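Living with the new folding line: tips from the finishing room

We've had the folding machines at Hodach since November, and I promised the folks at our Willems shop across town that I'd write down what we've learned, so pour yourself a coffee, because I do tend to go on. Before the machines came, seven of us folded by hand at the long tables, and a good morning was 100 knits each before lunch. The machine does 135 an hour when it's happy. It is happy more often than I expected, I'll give it that!

Your mornings will change first. You used to walk in and start folding, and now you walk in and start sorting, and it's a different kind of tired (more in the eyes, less in the wrists). Put the heavy knits in one bin and the thin ones in another, and keep anything with beads or long ties off the belt altogether. We lost most of an afternoon to a bathrobe belt, and I still hear about it.

Wipe the sensor windows with a dry cotton cloth at every break. Wool fuzz gets everywhere. Don't use the blue spray from the supply closet, it leaves a film and then the Stosard unit stops every few minutes and blinks at you.

Swap places every 27 minutes or so the bell tells you, and please do go when it rings. Standing at the feed end all day will make you dizzy, and the person at the stacking end gets chilly by the door. We hung a clock where both ends can see it.

Ask for your new job title in writing. Several of us went from "folder" to "line tender" and the pay step came along with it, but only after we asked twice. And keep your hand folding up! The delicate orders still come to the tables, and so do all the returns, and I'd hate to see anybody forget how after so many years of doing it well.

If you want to practice at home, any bed will do. Smooth the sheet first, then lay the sweater down and work outward from the middle with flat palms, never pulling at the hem.

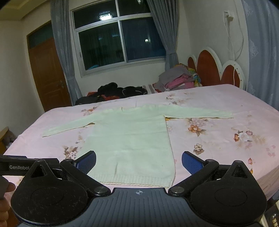 Sleeves are what trip up the new people and the machines both, so get them spread before you think about folding anything. I like them well out to the sides, the way they are on this mint-green one, with the neckline away from you and the ribbed hem nearest. Look along the hem too, and if the front and back layers sit a little offset, as they do there, ease them even with your fingertips. Then bring one sleeve across the body, lay the other over it, and fold up from the bottom in thirds. Cimell sells a plastic folding board for this, and it's fine, but a stiff piece of cardboard does me just as well.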